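Burkulitz Sub: mid-train DPU or all on the head end?

gradecrossing_gord
Posted 2026-02-08
Went out to the Detitz siding this morning to watch the westbound grain. 161 cars, two units up front and one cut in near the middle. Last winter the same train ran with a third unit on the tail. Has anyone heard whether mid-train is the regular setup now, or was this a one-off?

mile44
Regular since the cold set in, as far as I can tell. I'm by the mile 44 detector and the last three grain trains had the remote in the middle. It's for the air. Brake pipe on a train that long leaks down in the cold and a unit partway back helps keep it charged.

ballast_boy
Tail end does that too, and you don't have to cut the train to set it out. My money is on the yard at Salehi being short of room. They double the train together there anyway, so the remote gets dropped on wherever the join is.

mile44
Doubling at Salehi stopped when they lengthened track 4. The join theory doesn't work any more.

ballast_boy
They lengthened it, but it's been full of stored hoppers since fall. I drive past it every day.

gradecrossing_gord
Could be both. The lead unit was 3018, fresh paint, and it was working hard coming off the curve. Remote was quieter than I expected, maybe notch 4.

prairie_hogger
Retired now, but I ran that sub for years. Put the remote on the tail and you get a lot of buff force through the sag west of Detitz. Middle is easier to handle, fence or no fence. Don't judge the notch by ear from the road allowance, the wind plays tricks out there.
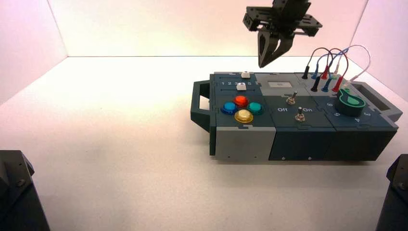 Reply 8
duvano_turn
Disagree on the sag. Tail end was fine there if you put the fence up early and left the remote in a low notch. Mid-train is worse at the Duvano end, where half the train is still coming downhill.

prairie_hogger
With potash, maybe. Grain empties I'd still want it in the middle.

gradecrossing_gord
These were loads. I'll be back at the siding next weekend and will write down where the remote sits. If it's on the tail again I'll post the numbers.

mile44
Check the eastbound as well. Those had no remote at all last April.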